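Set the table on a cloth: what 500 tries with two robot arms taught me about dishes

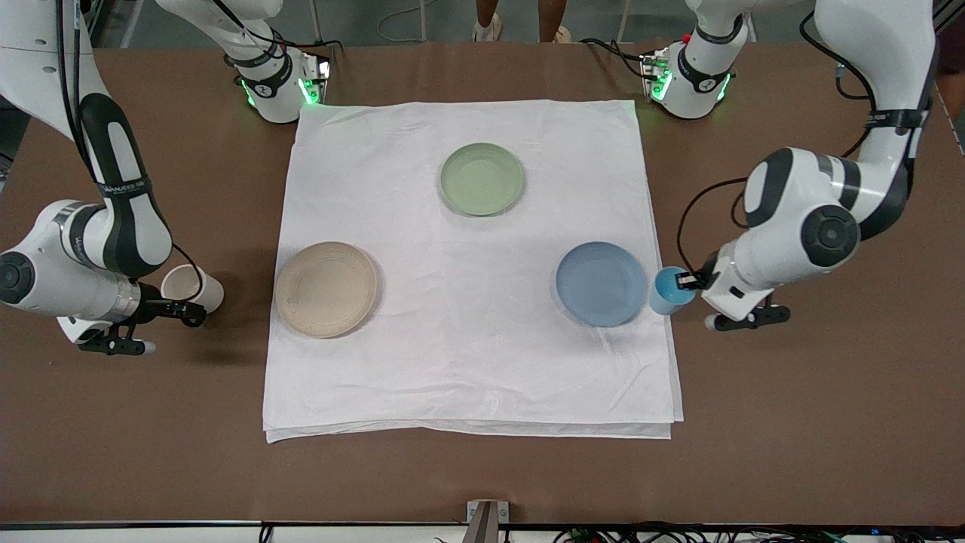 Suremby wants to know why anyone should take kitchen advice from a robot lab, and whether a folded cloth really changes anything or just makes the plates look nicer. Fair enough! Suremby also says a placemat would do the same job, and I'll get to that.

So, our project is called Mimico, and the question was a pretty small one: if you teach a two-armed robot to handle plates and cups by copying people, does it matter what the dishes are sitting on? We ran 250 tries on a bare tabletop and 250 with a white cloth folded into a thick pad. Same arms, same training (we call the training recipe Flukum, don't ask), only the surface changed. On the bare table we had 100 slips, meaning a plate skated away when the fingers touched the rim. On the cloth we had 50. I figured the cloth would help a bit, but half! I made my coffee and went back and checked the sheet again.

I've been doing things differently at home ever since, and here's what stuck.

Fold the cloth, don't just spread it. A single layer slid around with the plate in our early runs, so I left those out of the count. A few layers stay put and give a little when you press down on a rim.

Go for the low plates from the side. With a shallow rim there's not much to grab, and coming straight down just pinches the table. Press the near side lightly into the pad and the far side comes up enough to get a finger under (great if your hands are stiff in the morning).

Keep paper cups out of the way until last. They weigh nothing, and a sleeve or a gripper will knock one over on the way to something else. A heavier cup can stand closer in.

Leave a gap between dishes. Two fingers' width is what I use now.

As for the placemat, we tried a woven one on a Saturday and I didn't keep proper numbers, so I can't tell you much. It felt somewhere in between. The rubbery kind might beat the cloth, and that's on the list for the next round, along with bowls. My own bowls still live on a dish towel next to the sink, folded in four.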